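Print | E-mail

County rule on cemetery flowers to change before the summer cleanup

Families who leave artificial flowers on graves at the county's public burial grounds will have to follow a new set of rules this year, after the parks board voted to replace a policy that had been in place for decades.

The change covers silk, plastic and other artificial arrangements at all 6 cemeteries run by the county. It sets fixed removal dates, limits how stems may be anchored and ends the practice of clearing graves without notice. Fresh flowers are covered by a separate rule that was not changed.

The board passed the policy after a public hearing that ran past nine in the evening. Most of the people who spoke had relatives buried at Jamari Hill, the largest of the grounds, where a cleanup last August led to complaints from families who said their arrangements had been thrown out while still in good condition.

Trinity Strickland, who manages burial grounds for the parks department, told the board that her office had received 718 calls and letters about decorations in the past year. Most came in the two weeks after the August cleanup.

"People drove out on a Sunday and the grave was bare," Strickland said. "We had the right to do it under the old policy. The old policy said decorations could be removed when unsightly, and it did not say who decides that or when. I would not want to be on the other end of it."

Under the old wording, crews could remove any item at any time if it was faded, broken or in the way of mowing. Families had no right to get an item back, and no list was kept of what was taken. The new policy keeps the right to remove broken items and anything that has blown onto a path, but it requires that intact arrangements be held for 24 days at the maintenance building before they are thrown away.

Single stems are treated differently from full arrangements. A single artificial flower, such as a rose on a plain stem, may be left at any time of year as long as it stands in a vase or in the cone set into the base of the marker. Stems pushed straight into the turf will be pulled before mowing. The department says wire inside the stems is the main cause of damage to mower blades.
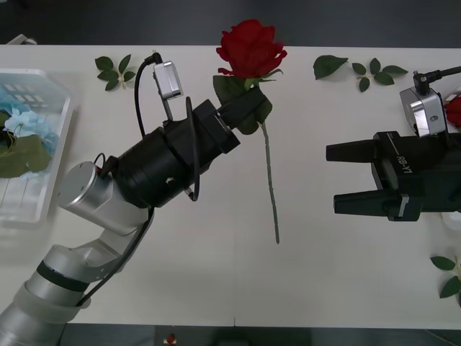 What families need to do

The new rules take effect with the spring cleanup, which starts Tue 23 April. Any arrangement a family wants to keep should be picked up before the cleanup starts. Crews will work through the grounds one section at a time, and the order of the sections will be posted at each gate.

After the cleanup, arrangements may be put back once the section sign has been taken down. They may stay until the second cleanup in August. A third cleanup, in late fall, was in the first draft of the policy but was taken out after several speakers said it fell too close to the holidays.

Arrangements must fit within the width of the marker base. Glass containers are not allowed, which was also true under the old policy. Shepherd's hooks are allowed in the older sections, where markers stand upright, but not in the lawn sections, where mowers pass over flush markers. Solar lights, pinwheels and small flags on wooden sticks may be left for a week before and a week after a holiday.

Items that are picked up in a cleanup will be tagged with the section and row and placed on shelves in the maintenance building at Jamari Hill, including items from the five smaller grounds. Families may collect them on weekdays during office hours. No fee will be charged. The department had asked for a small handling fee, and the board turned that down.

A family that cannot get to the cemetery before a cleanup can call the office and ask that an arrangement be set aside. Strickland said her staff would do their best to honor those requests but would not be able to put the items back afterward.

Memorial benches and planted beds are not affected. Requests to plant shrubs or bulbs still go through the board, which hears them twice a year.

Cost and the question of color

The county spent $898 on replacement mower blades for Jamari Hill in the last budget year, according to figures given at the hearing. Board members disagreed on whether the number was high enough to justify the rule on stems. One member said a blade is a cheap thing compared with a family's goodwill. Another said the cost of the blades was small next to the time lost when a mower had to be taken out of service, and that flying wire was a danger to the crew and to visitors.

The stem rule passed as written. The board did agree to add more ground cones in the lawn sections, where many flush markers were set without any kind of vase. The cones will be installed over the summer, and families with a marker in those sections do not need to apply for one.

There was a longer debate over a line in the draft that would have limited artificial flowers to "natural colors." Several speakers objected. One woman said she leaves blue roses for her brother each year because he liked them, and that blue roses do not grow in anyone's yard. The line was struck without a vote.

A request to ban artificial flowers entirely was also discussed. Two residents who live next to the Vukadinović Road cemetery said petals and leaves blow over the fence every winter and end up in the creek behind their homes. They asked the county to allow only fresh flowers and potted plants. The board did not take up the request but asked the department to look at better fencing along that side and to report back.

Local sellers had mixed views. The owner of Flurine, a flower shop near the Jamari Hill gate, said she sells both fresh and artificial stems and expects customers to switch to smaller pieces that fit the new width rule. She said red roses are what people ask for most, followed by mixed greens to fill out a vase, and that most customers put the arrangement together themselves on the counter before driving over.

"They lay it all out, they move things around, they take their time," she said. "I am not going to rush somebody who is doing that."

She said she would keep a copy of the width limits for each section at the register. Her one complaint was that the department had not told shops about the draft until a few days before the hearing, when most had already ordered their spring stock. Large saddle arrangements, the kind made to sit over the top of an upright marker, are still allowed, but she said the ones she had on order were wider than many of the older stones.

Cludutora, the landscaping contractor that mows the five smaller grounds, supported the change. A supervisor for the company told the board that his crews had been left to decide on their own what counted as unsightly and were often blamed for removals they had not made. He asked that the section signs be large enough to read from a mower, and the department agreed.

The contract with the company runs through the end of next year. The supervisor said the new rules would not change the mowing schedule, although crews may need more time in the first weeks as they get used to the tags and the shelves.

Copies of the policy are available at the cemetery office and at the front desk of the parks department. A large-print version can be requested by phone. The department also plans to mail a one-page summary to every family on its contact list, but Strickland said many of the addresses on that list are old. She asked anyone who has moved since a burial to call and update the record. 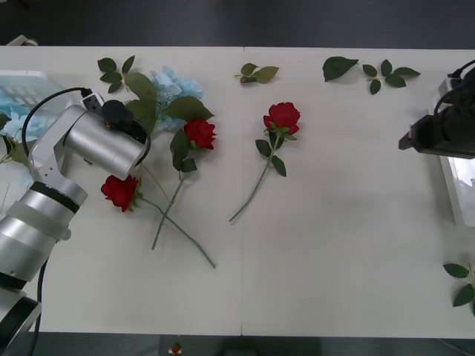 JAMARI HILL, April — Signs listing the order of the sections for the spring cleanup have gone up at the main gate and at the side entrance by the chapel. The older sections on the hill will be cleared first, followed by the lawn sections and then the veterans' section. The children's section will be done last, and staff will try to reach each family by phone before any work begins there.

The cemetery will stay open to visitors during the cleanup. Drivers are asked to park along the lower road and leave the upper loop clear for trucks. The water taps near the chapel have been turned back on for the season.

Families with questions about a particular grave should have the section and row ready when they call. Those who do not know the location can ask the office to look it up under the name of the person buried there.

The board will review the policy after the August cleanup. Written comments can be left at the cemetery office until then.

Print this story | E-mail this story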